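Cokard Kitchen Notes
22/10/2024
Do we really need to decant everything?

Every fall the Kuvilora catalog lands in the break room, and every fall someone in the Toledo office leaves it open to the pantry pages. You know the ones. Flour in a matching tub, rice in a matching tub, dish soap in a bottle that looks as if it should hold bath oil. The full set this year comes to 30 containers, and the pitch is that once everything has been poured into something prettier, you will cook more and waste less.

I have my doubts. I bought a smaller set of 20 back in May, partly so I could write about it here and partly because the Wekville outlet had them marked down. I filled every one of them over a long afternoon, which is the first thing the catalog leaves out. Then I had to work out where to keep the leftovers, because the tubs never hold quite as much as the bag you bought. So now there's a tub of oats and also a bag with a bit of oats in the bottom, held shut with a clip, and the two of them take up more shelf than the one bag did.

Labels are the next problem. The chalk ones rub off when you handle them with damp hands. The stick-on ones stay put forever, including after you've switched from white sugar to brown. And once the original packaging is in the recycling, so are the cooking times and the date. I have eaten some very odd couscous this summer.

Some things did earn their place. Flour is easier to scoop from a wide tub than from a paper bag, and I've had no spills from it. Pasta I could take or leave. Anything that pours is a different matter, and I'd say leave it in whatever it came in. The bottle it came in already has a cap that fits and a shape somebody tested. My decanted cooking oil dripped down the side from the first week and left a ring on the shelf paper that I still haven't shifted.

If you're tempted anyway, try it on a small scale. Pick two things you use nearly every day, clear the table completely, and put the plain container out next to your shopping. Live with it for a month. If you find yourself reaching past it for the bag, you have your answer and you've saved the price of the other 28.
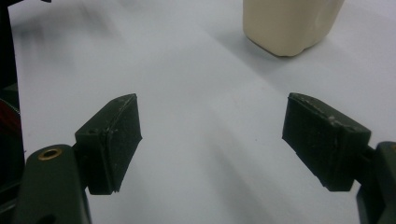

A plain cream plastic jug or bottle on a white table is about as dull as kitchenware gets, and I mean that kindly. It won't make the catalog cover. I've come around to thinking dull is fine for anything that spends its life behind a cupboard door, and if one gets a dent in it you don't feel sick about it.

The Kuvilora people say their pantry line now runs to 1,125 pieces, counting lids and spare seals. I'm sure some of them are good. I would just like to hear from a reader who filled a whole wall of them and was still refilling them a year later - with the same stuff in each one.

Letters to the usual Cokard address, please. Next issue I'll be looking at drawer dividers, and I'm not hopeful about those either.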